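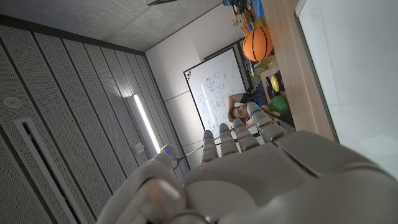 Figure 4-1. Ojo hand seen from the back, indicator lights on.

4. Setting up a shared desk station

Read this section before the first shift with the Ojo two-arm unit. It is written for office staff at Graltov sites who will work in the same room as the unit. Installation of the base and arms is covered in Section 2.

4.1 What changes at your desk

The unit takes over handling work at the front desk: picking up items, passing them across and setting them down. You still decide what gets handled and when. Phone calls, screen work and sign-off stay with the people in the room. Plan on two short checks per shift, one at the start and one after lunch. Most sites give these checks to whoever sits at the second desk.

4.2 Preparing the desk

1. Park the base at the long side of the desk so that both hands reach over the top.
2. Run a strip of tape across the far part of the desk. Items for the unit go on the base side of the tape.
3. Lay the tablet flat near the left hand, screen up.
4. Put the practice ball near the middle of the desk, between the hands.
5. Lower arm speed to 80 percent for the first week. The setting is under Motion on the tablet.
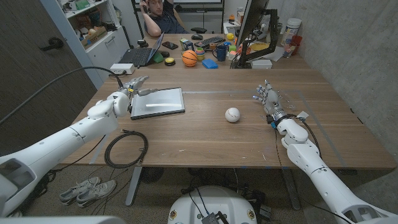
6. Check that each arm cable has slack at the wrist. Raise and lower the arm once by hand and watch for pulling.
7. Coil any spare cable. Keep the coil out of the path of the hands.

Note: Personal items can stay on the second desk. The unit does not reach that far when the base is parked as in step 1.

4.3 Start-of-shift check

1. Say out loud that you are starting the unit, and wait for an answer from anyone in the room.
2. Press Start on the tablet and stand back from the desk.
3. Look at the finger lights. Blue means the finger is ready. If a light stays off, press Stop and report the finger by its position on the hand.
4. Open and close each hand once from the tablet.

CAUTION: Do not put your hand between the fingers and the palm while the lights are on.

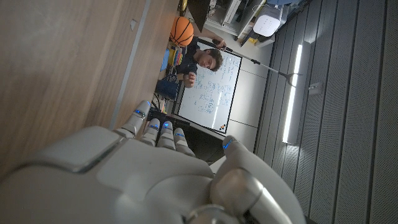 5. Run the practice pickup three times on each side. If the ball is dropped twice on one side, recalibrate that side before you give it real work.
6. Write the result in the station log. The Trorkuvia office ran 702 practice pickups in its first month and used its log to set the desk layout it has now.

4.4 Working alongside the unit

Take calls and use your computer as usual while the unit is running. Before you reach across the tape, press Pause. The arms hold their position until you press Resume.

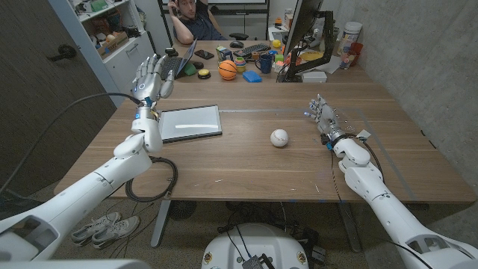

If you leave the room for more than a few minutes, press Pause and tell a coworker. The second check of the shift is the same as 4.3, steps 3 and 4.

Note: Pausing is not counted against anyone. The Drestov log records the time of each pause and does not record who pressed the button.

4.5 Changing the speed

After the first week, a supervisor may raise the speed above 80 percent. Everyone who sits in the room has to be told before the change is made. For error codes, see Section 6.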